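Home Timetable Handouts Reading list Lab bookings Contact

Handout 4: Getting power onto things that move

Module leader: Marites Talavera

Last time we stopped at fixed wiring, where the cable stays put for its whole life. Now for my favourite part of the module! A crane trolley, a cableway cabin, a turntable in a car works or a fairground ride all need power, and all of them would happily tear an ordinary cable out of the wall. We will go through the main ways round this, and then work one case together.

1. Trailing and festoon cables

The simplest answer is a longer cable. Hang it in loops from small trolleys on a rail and it folds up like a curtain as the machine comes home. Festoons are cheap, easy to inspect and easy to mend. The trouble starts with length. Loops need storage room at the end of the track, and the faster you travel the harder they swing.

Please learn the term "stack length": the space taken up by all the trolleys when they are pushed together. It catches people out every August in the resit paper.

2. Cable reels

A reel winds the cable in as the machine moves back. Spring reels suit short runs, and motor reels suit long ones. Note that a reel always contains a slip ring, as the drum turns and the supply does not. So you have not escaped sliding contacts, you have only made them small and put them in a box. I love this point, and it comes up again in section 4.

3. Conductor rails

Here the conductor stays still and the machine carries a collector, a spring-loaded carbon shoe that slides along it. There is no stack length at all, and several machines can share one rail. What you must watch is:

- voltage drop along the run (feed in the middle if you can)
- expansion joints, especially outdoors
- ice, dust and salt on the contact face
- shoe wear at bends and at transfer points

Fit collectors in pairs. If one shoe bounces at a joint, the other keeps contact and the drive never notices. Students often draw a single shoe per phase, and on a slow indoor crane you may well get away with it.
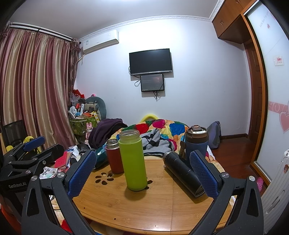
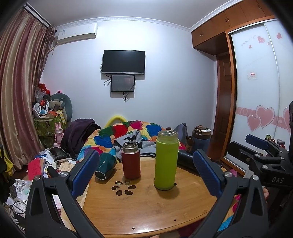 4. Slip rings

Bend the conductor rail into a circle, shrink it, and you have a slip ring. Everything we said about shoes now applies to brushes. A large wheel or turntable can use either a compact slip ring at the hub or a curved rail at the rim. The hub is kinder to the brushes, as the sliding speed is far lower for the same turning speed. The rim is easier to reach with a spanner. Have a think about which you would choose for a wheel beside the sea — there is a good case for both, and I enjoy reading the arguments.

5. Worked case: the Brultero crossing

Brultero is a shuttle line with 935 m of straight track and one vehicle. The owners, Lukanura, asked for a steady supply to the drive and the cabin heating. The peak current is 112 A.

Start by ruling things out. A festoon over 935 m would need a very long stack, and there is no room at either station. A motor reel is possible, but the cable would be heavy and the drum huge. That leaves the rail.

Now the voltage drop. Feed the rail at one end and the worst case is the full 935 m. Feed it at the middle and the worst case is 467.5 m, so the drop is halved for the same rail. Two designs were put forward. Plornex offered a thicker rail with an end feed, and Chae offered a thinner rail with a middle feed. Chae's rail is lighter on the brackets, but it does need a feeder cable run out to the midpoint, and that feeder has a voltage drop of its own! Most people forget it, so put it in your sums.

Try it yourselves before the seminar. Take the rail resistance per metre from table 3 at the back of the course booklet, work out both designs at 112 A, and bring your working even if it goes wrong halfway down the page. Wrong working is much more fun to talk through than a bare number.

6. Reading for next time

Booklet chapter 5, up to the part on contactless transfer. Skip the box on skin effect for now. If you have a calculator that does complex numbers, bring it along.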